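Gritport Robotics Club: where we've got to by the end of May

Hello Tahira, and sorry this is a bit of a ramble! You asked how the Brusitz grant is going, so I've nicked half an hour after club to write it up before I forget it all.

The big news is that the breakfast table task is properly under way. We've stuck with the same few bits all term (the teal bowl, the bottle of melon soda on its coaster, the blue towel) and the students take turns with the hand-held grippers, recording demonstrations for the robot to learn from. We've got 991 saved so far, and I'd like 2,000 before we break up.
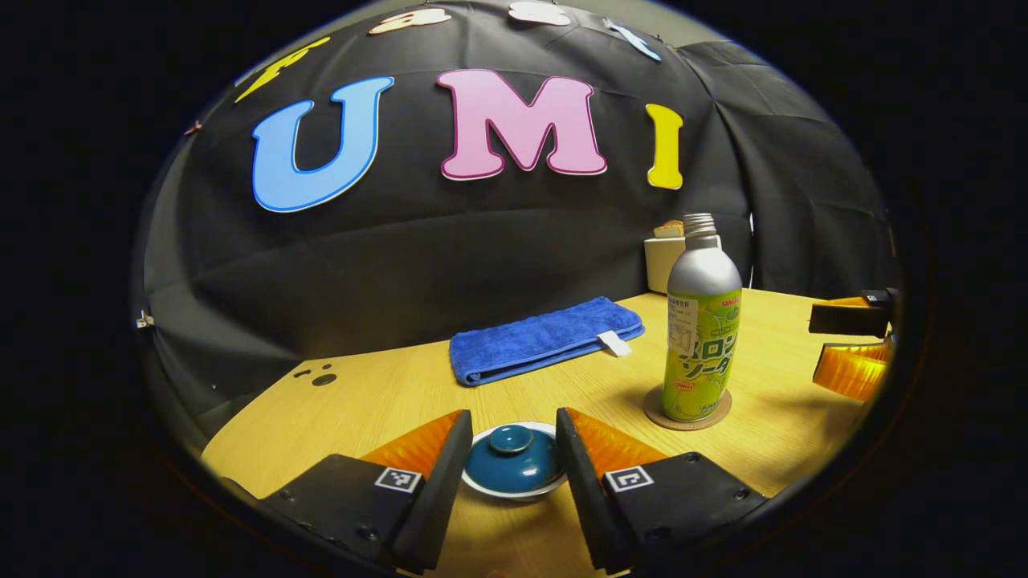

Do the students need to know any coding before they join?

None at all. Most of them start on the grippers and pick up the Python from Noman as they go along.

Money next. We've spent nearly 70 per cent of the grant, mostly on printed parts and spare finger pads, and Shagufta has all the receipts in the blue folder if you want them. The Rajput order came in late, which cost us a couple of sessions, but Arsalan used the time to get everyone labelling old recordings (lots of groaning, lots of biscuits).

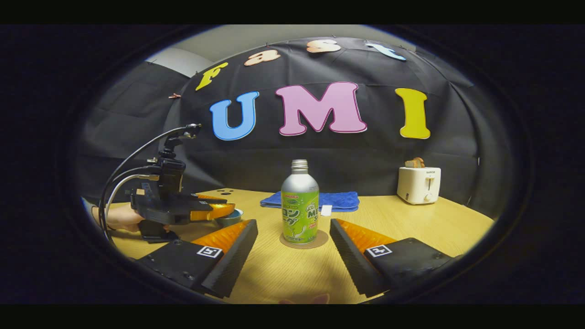

We've also got six new members, all from Fouzia's year group, and they're brilliant – already arguing with the older ones about how wide to open the fingers! What I could really do with is a second laptop, as the one we have gets very slow by 5 o'clock. Could you let me know if that can come out of what's left, or whether I should fill in another form?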